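Giltach opens computer recycling drop-off service in Jorkstead and Trirthorpe

2021-05-24

JORKSTEAD - Households and small businesses in Jorkstead and Trirthorpe can now drop off old computers at no charge under a new service run by Giltach, the regional waste and recycling company.

The service takes desktop computers, laptops, monitors, keyboards, printers and cables. Items do not need to be in working order. Drop-off points are open at the Jorkstead transfer station and at the Trirthorpe depot, next to the green waste bays.

Giltach ran a trial at the Jorkstead site in February. Residents brought in more than 1,000 items over the month, most of them desktop computers and monitors that had been stored in garages and spare rooms. The company said the response was strong enough to make the service permanent and add a second location.

"People were telling our gate staff they'd had these machines sitting under the house for years and didn't know where to take them," a Giltach spokesperson said. "Some had been told to put them in with general rubbish. We want them to come to us."

Electronic waste placed in household bins ends up in landfill, and batteries left inside laptops can catch fire when they are crushed in collection trucks. Giltach is asking residents to keep all electronics out of kerbside bins, including the yellow-lidded recycling bin.

Households can leave up to 6 items per visit. Businesses and schools with larger loads should book ahead by phone so that a pallet can be set aside. There is no limit on the number of visits.

Items collected at both sites will go to Amini, a refurbishing and dismantling firm based in Trirthorpe. Machines that can be repaired will be cleaned up, fitted with a new drive and sold at low cost through Amini's shopfront. The rest will be taken apart by hand and sorted into steel, aluminium, plastic, cable and circuit boards.
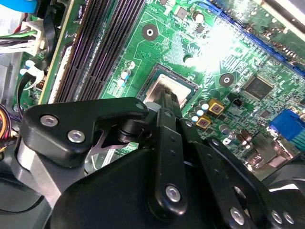
Amini has taken on 4 new staff to handle the extra work and expects to advertise 2 more positions once both drop-off points have settled into regular hours. Training is given on the job and no background in computers is required.

Residents are responsible for removing personal information before handing over a device. Amini wipes or shreds every drive it receives, but Giltach recommends that owners copy any files they wish to keep and sign out of their accounts beforehand. Drives cannot be returned once they have been left at a drop-off point.

The service does not accept televisions, fridges, microwaves or loose household batteries. Televisions can still be taken to the Jorkstead transfer station - the usual gate fee applies. Loose batteries can be placed in the collection tubes at the Giltach customer office in Jorkstead.

Opening hours and a full list of accepted items are posted at both sites and on the Giltach website.

Media enquiries: Giltach communications office, Jorkstead

ENDS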